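Support robots in school workrooms

Support robots in school workrooms are two-armed machines that carry, sort and put away equipment in classrooms, science prep rooms and craft rooms. They are used mainly outside teaching hours, and their tasks overlap with those of laboratory technicians, classroom aides and cleaning staff. Unlike factory robots, which repeat a fixed motion at a fixed station, they work in rooms laid out for people, where the furniture moves and the same object is rarely left in the same spot twice.

Most of the published experience concerns the effect on staff. Full replacement of a position is uncommon. The usual outcome is that lifting and tidying are taken off a job while checking, labelling and reporting are added to it.

Background

School equipment has traditionally been looked after by a small support staff, often a single technician shared among several departments. The work includes setting out materials before a lesson, collecting them afterwards, checking for damage and returning everything to storage. Much of it falls in short gaps between classes, and a late return from one room can hold up the next.

Early attempts at automating this work used wheeled carts that followed a line on the floor. The carts could move a loaded tray down a corridor but could not pick anything up, so a person was still needed at both ends. Interest grew again once two-armed machines became able to handle mixed objects without each one being placed in a holder first.

Rehearsal in simulation

Before a robot is allowed to work in a real room, its tasks are normally rehearsed in software. A simulated room is filled with furniture and everyday objects, and the control program practises reaching, grasping and placing many times over. Room layouts, wall finishes and the position of objects are varied between runs so that the program does not come to depend on one arrangement. 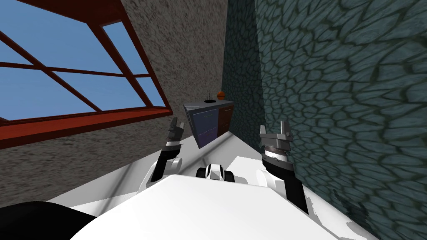 Support staff are often brought in at this stage. A technician who has spent years in a prep room knows which surfaces stay clear during the day, which cupboards are opened most and where students tend to abandon things. In the Rolora programme, a trial of workroom robots in secondary schools, technicians spent 3 weeks reviewing simulated tasks before any equipment was delivered. They asked for changes to the order of work, mainly so that walkways would be cleared before shelves were restocked.

Technicians in the programme described the review as useful but tiring. Watching a simulated arm attempt the same grasp over and over requires steady attention, and several asked that sessions be limited to 30 minutes. This became standard practice at later sites.

Typical tasks

The tasks assigned to support robots fall into a few broad groups. Clearing means removing objects from desks, counters and floors. Sorting means deciding where each object belongs. Returning means placing it in a drawer, on a rack or on a shelf. Some sites add a fourth group, presenting, in which the robot holds an item up for a person to inspect before it is put away.

Objects vary a great deal in difficulty. Balls roll if touched off centre. Long, thin items such as rods and pointers can be gripped easily but swing or catch on furniture once lifted. Items with handles and irregular bodies must be held in a way that leaves them stable when the arm turns. Electronic devices are usually given a lower grip force, and at many schools they are left for staff altogether.

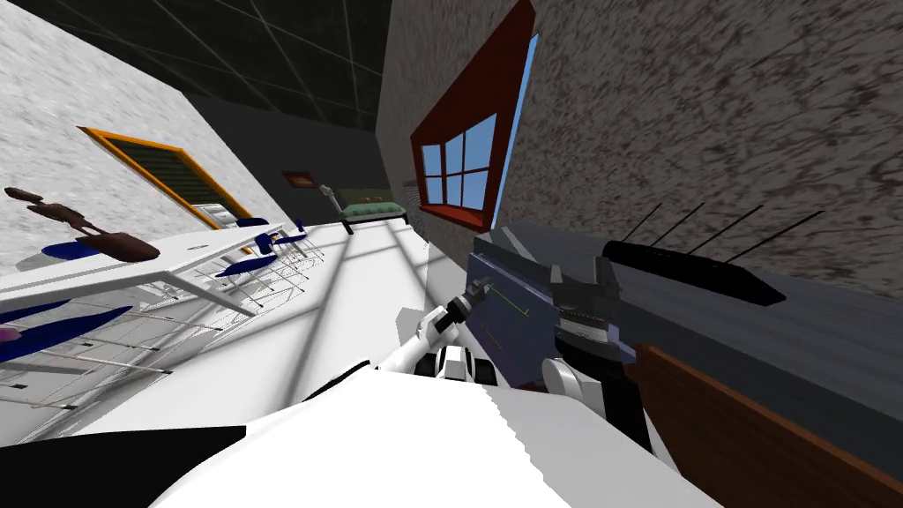
Furniture is the other main source of trouble. Chairs pushed out from a table narrow the space a robot can pass through, and their thin legs are harder to detect than a solid cabinet. Schools that use the machines commonly ask the last class of the day to tuck chairs in. Teachers have reported that this request is followed well in the first month and less well after that.

Effects on staff

Working hours

The most direct change is in the timing of the work. With clearing and returning done in the evening, technicians no longer have to rush between lessons at the end of the day. At Urano, a college with 24 teaching rooms in the Rolora programme, technicians moved to an earlier start so that someone would be on hand each morning to look over the overnight log and deal with anything the robot had set aside.

This shift has not suited everyone. Staff with children of their own found the early start hard to manage, and the college later allowed two of its technicians to return to their former hours. Unions representing support workers have generally asked that changes to start times be negotiated separately from the introduction of the machines themselves.

Physical load

Bending, reaching and carrying are common causes of strain among school support workers. Where robots have taken over floor-level clearing, staff report less back and shoulder soreness. Repetitive work at a screen has increased by a smaller amount. Occupational health advice for these sites recommends that logging and checking be done at a standing-height counter, with breaks away from the screen.

Skills and job titles

Technicians at automated sites are expected to read task logs, mark failed grasps and restart a stopped machine safely. Training for this is short, and most of it is done on the job. The Veken course, which several schools have adopted, is taught over two afternoons and includes a session on when to refuse a restart.

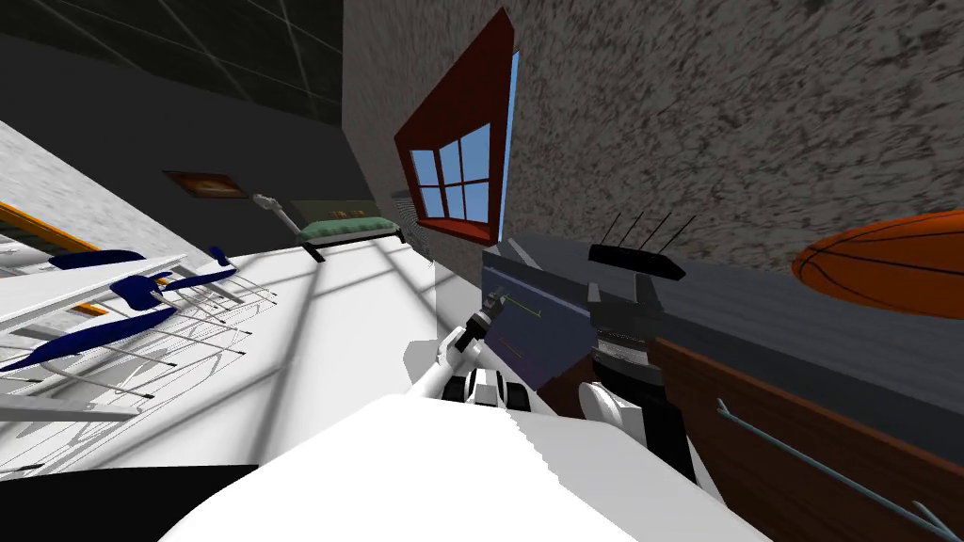

Job titles have been slower to change than the work. Many technicians who supervise robots are still classed and paid as general assistants. Some employers have created a supervising technician grade, but others hold that the added duties are offset by the reduction in manual work. The disagreement was the main subject of a pay dispute at Urano, which ended with a small allowance for staff who hold the supervising role.

Supervision and safety

A support robot is generally not run in a room with students present. Where staff share the room with it, the machine works at reduced speed and stops if a person comes within reach of either arm. Stop buttons are fitted at the door and on the robot's body.

The weak point identified in most reviews is the period just after a stop. An object may still be in the gripper, and a person who reaches for it can be pinched when the fingers release. Site rules therefore require the arm to be locked before anything is removed by hand.

Long objects call for particular care, as one end may extend well beyond the gripper. The Ehlers procedure, named after the district where it was drawn up, has the robot pause with its fingers open before closing on any rod or pole, then lift slowly until the far end is clear of the surrounding furniture. 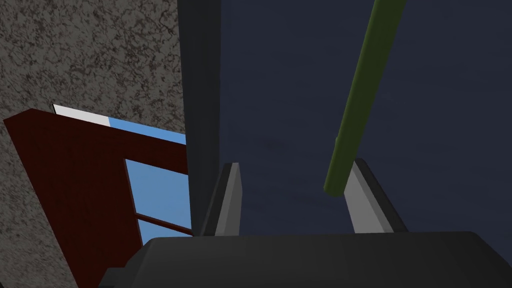 Records kept under the Ehlers procedure listed 378 stops in its first school year. Most were caused by chairs or bags left in the way, and a smaller group by objects that slipped during lifting. No injuries were recorded. Technicians noted that a large share of the stops came in the last weeks before the December break, when rooms were fuller than usual with displays and unfinished projects.

Reception

Teachers' views are mixed and depend largely on how their rooms are used. Those who teach in several rooms tend to value finding each one in the same order every morning. Those with a room of their own more often object to having work in progress moved, and many sites now let a teacher mark a table or shelf as off limits.

Technicians have raised a different concern. Putting equipment away by hand was also how they noticed worn cables, missing parts and items that needed replacing. With less handling, this knowledge has to be gathered in another way. Some schools have brought back a weekly hand check of all shared equipment, which takes up part of the time the robots had saved.

See also

Laboratory technician
Manual handling
Mobile manipulator
Occupational health in schools
Robot simulation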